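Chapter 2
Why Old Roads Wander

I learned to drive on the road out of Rostport, and I hated every bend of it. Why couldn't they just go straight up the hill? My teacher, Heather Purves, told me to quit grumbling and look at the slope (she was right, as usual!). A loaded wagon needs a gentle grade, so the people who laid out that road in 1787 let it swing back and forth across the hillside, and we've been paving over their choices ever since.

In this chapter we'll follow one road from the harbor to the pass at Flodar, 1000 feet up, and I'll ask you to sketch it as we go. Don't worry if you can't draw. I can't either!

Before we set off, let's talk about map grids, which we'll use on every page from now on. A grid just cuts the land into equal squares so you can say which one you mean. Think of a chessboard, with its little markings along the border and its dark pieces standing in two rows down one side. Turn the board so a corner points away from you and each piece still has its own square.

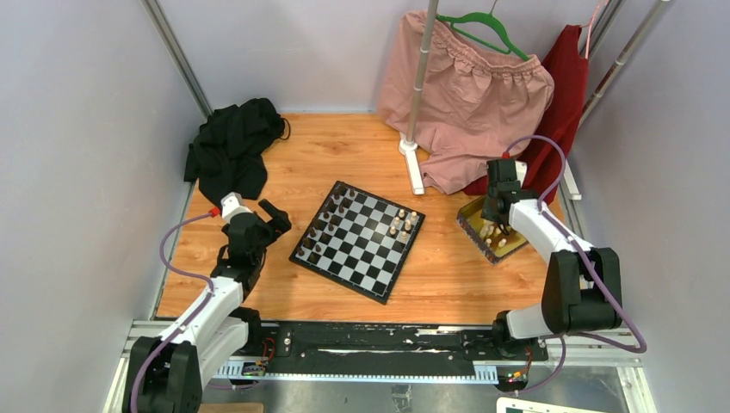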